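Malen training ball, size 5: my review after one spring season

I coach the under-12 team in Nernden two evenings per week, and in May our club changed to the Malen ball.

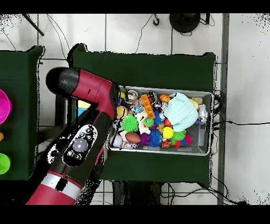 Lilora wrote under my first short note that she finds the Malen too hard for children, and that her team went back to the old balls after three sessions. I understand her, and I had the same feeling in the first week. I will try to explain where I agree and where I do not.

The ball comes flat, with a small paper which says how much air you must put inside. I followed it exactly, and the ball was like a stone. The players did not want to head it, and the goalkeeper complained about his fingers. Then I let some air out, until my thumb could press the surface a little. After this the ball became pleasant. So maybe Lilora has used the number from the paper. I would ask her to try once more with less air.

The touch is good. On short passes the ball stays low and does not jump away from the foot. On our artificial field it runs a bit faster than the MacPherson ball which we used before, so the weaker players needed some time to learn how to stop it. For shooting I prefer the MacPherson. It has more weight in it and flies straighter from 20 meters. With the Malen, a hard shot sometimes moves to the side at the end, and our goalkeeper hates this.

The surface is still fine. We play on asphalt when the field is closed, and there the printed logo has gone almost completely, but the seams are closed and I do not feel any loose thread. Two balls lose air slowly and I pump them before each training. I wrote to the shop about it and they sent two new valves, without discussion, but you need a special tool to change them, and it is not in the package.

Our club paid 220 for the set of balls with the bag. The MacPherson set was 300 at the same shop. The bag is the worst part. The string broke in the second week, and I now use one from home.

Would I buy it again? For training, yes. For matches, no, I would keep one or two better balls. If your players are under ten, you should take the size 4, which I have tried only one time and cannot judge well.

One more thing about rain: the ball takes some water, and after 40 or 50 minutes you feel it in the long passes. I dry ours in the hallway, away from the heater, and in the morning they are normal again.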